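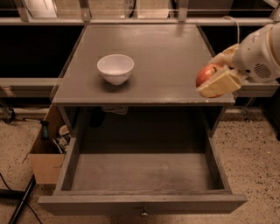

信仰と暮らし|エッセイ

鐘を鳴らしに通った冬

文 カティンカ・ジタル

教会の鐘を鳴らす人が足りない、と聞いたのは去年の暮れのことでした。引っ越してきたばかりのコットデールの町で、礼拝のあとにお茶をいただいていたら、隣に座ったマルリース・エビッシャーさんが「あなた、腕は丈夫?」と聞くんです。丈夫です、とつい答えてしまったのが運のつき(笑)。次の週にはもう、塔の階段を上っていました。

この階段が86段。途中に手すりのないところがあって、最初の晩は半分もいかないうちに膝が震えました。上に着くと、縄が天井の穴からだらんと垂れていて、思っていたよりずっと太い。いちばん大きな鐘には1419という年号が鋳込まれています。六百年も前の人がこの音で起きたり祈ったりしていたのかと思うと、急に縄を握るのが怖くなってしまって。

教えてくれたのはギャロード・ティアニーさんという、口数の少ないおじいさんです。「引くな、待て」としか言わないんですよ。待てと言われても、何を待つのかがわからない! 力まかせに引くと鐘はうんともすんともいわず、縄だけが手のひらをこすっていきます。帰り道は手袋をはめるのもつらかったです。

じつはわたし、お祈りがあまり得意ではありません。子どものころから、目を閉じると晩ごはんのことを考えてしまうたちで、司祭のお話の間もよくうわの空でした。大人になってからは、黙って座っている時間がなんだか後ろめたくて、足が遠のいた時期も長かったんです。

それが、塔の上だと少し違いました。鐘が揺れて、戻ってきて、縄がふっと軽くなる瞬間があるんですね。そこで手を添えるだけで、ごうん、と鳴る。次の揺れが来るまでは、することがありません。息をして、ただ立っている。ああ、これなら祈れるかも、と思いました。短い言葉をひとつだけ、心の中で言ってみる。それからまた縄が来る。

三月に入って、初めて朝の鐘をひとりで任されました。回数は13回。途中でひとつ間が詰まってしまい、下りていったらマルリースさんに「急いでたわね」と笑われました。しっかり聞こえていたみたいです。

今は朝の六時前に家を出ています。コートのポケットには、手のひらに塗る軟膏と飴をひとつ。飴は、上まで上りきってから食べることにしています。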